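Courses > Automation 11 > Handouts > Week 4
Notes Slides Labs Forum

Trying the Grondano two-arm kit

I've been using this kit since May, and I like it more than I expected to. The basic set is $3,104, and spare fingers are extra — budget for them!

Start with one arm holding the part and the other one open, then plan your handoff from there.
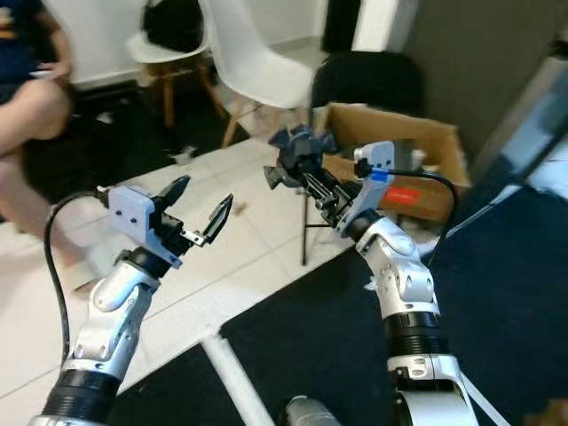 Before next lab

Read the Grondano grip settings page and bring two odd-shaped parts (no glass, please).

Comments

Kenta Nomura: Does the Nenberg software work with it?

pia_r: Yes, I ran it last night.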